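17th August, Orkton workshop

Descaling test of the water from the Stavard filter, second try. First try was spoiled because I forgot to write down the starting hardness. This time I measured before anything else: 297 mg/l from the tap, 116 after the filter. Vitória Carrilho repeated both and got the same.
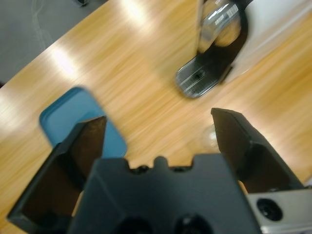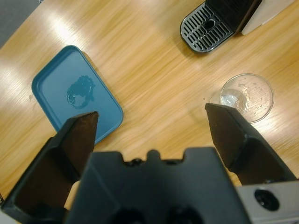
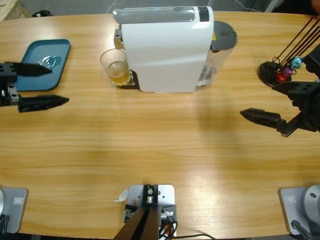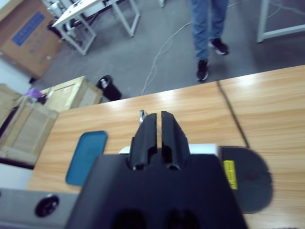
Coffee corner. White capsule machine in the third picture, blue tray in the second.

I boiled 2 liters of each water in the small steel kettles and let them stand with the lid off. The tap water left a white skin which I could scratch with a nail. The filtered one left only a thin ring, and it went away with a cloth.

Citric acid was from the Elilgate bag, the old one. It has lumps, so I crushed it before weighing. Vitória thinks it takes moisture from the air and my weights are therefore a little too low. Possible. I will dry 100 g in the oven and compare.

Oyewole strips do not agree with the titration at the high end. Do not use them above the green field.

To do: order new indicator, wash both kettles, ask if the filter must be changed before December.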